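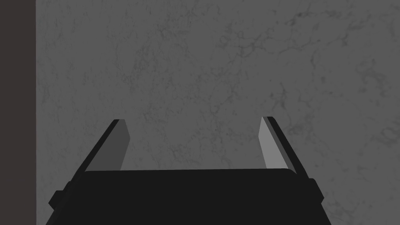
Greiferzelle in der Kommissionierung: Wer quittiert Störungen, und was wird aus den Packplätzen?

Frage von Wenche Viklund

Wir bekommen am Standort Zerulstead im Oktober eine Zelle mit Parallelgreifer für Kleinteile. Geplant sind 3.000 Picks pro Schicht, bisher machen das 14 Leute von Hand. Vorab läuft alles in der Simulation, derzeit Greifer mit offenen Backen, noch ohne Teil. Die Steinoberfläche ist nur Textur, real kommt dort eine Blechablage hin.
Zwei Fragen:
1. Darf das vorhandene Packpersonal Greifstörungen selbst quittieren oder braucht es dafür Instandhaltung?
2. Wie habt ihr die Arbeitsplätze danach zugeschnitten? Bei uns heißt es bisher nur "Überwachung".

Antwort 1

Kommt auf den Hersteller an. Handbuch lesen. Bei uns darf es jeder mit Unterweisung.

Antwort 2 von Gøran Engebretsen

Zu 1: Trennen zwischen Quittieren und Eingreifen. Fehlgriff am HMI quittieren und neu anfahren lassen kann das Packpersonal nach dokumentierter Unterweisung. Sobald jemand in die Zelle muss (Teil verklemmt, Backe verstellt), gilt die Betriebsanweisung mit sicherem Halt und Sperre gegen Wiederanlauf. Backenwechsel und Referenzfahrt liegen bei uns im Werk Cundcombe bei der Instandhaltung.
Zu 2: Reine Überwachung hat nicht funktioniert. In den ersten Wochen hatten wir 200 Störungen pro Schicht, jetzt sind es 50, und dazwischen stand die Person nur da. Wir haben dann Nachfüllen, Sichtprüfung und Störungsprotokoll an einen Platz gelegt und wechseln alle zwei Stunden mit dem Handpackplatz. Der Handpackplatz bleibt ohnehin, biegeschlappe Beutel greift der Parallelgreifer nicht zuverlässig.
Betriebsrat vor der Inbetriebnahme einbinden - das Protokoll darf nicht personenbezogen auswertbar sein.

Antwort 3

Zur Simulation: Reibwerte der Backen nicht aus der Voreinstellung übernehmen. Bei Kettani waren die Taktzeiten deshalb viel zu optimistisch und der Schichtplan musste neu gemacht werden. Erst mit echten Teilen messen, dann über Personal reden.

Kommentar von Wenche Viklund zu Antwort 2

Danke. Wer pflegt bei euch die Störgründe im Protokoll, Schichtführung oder Bediener?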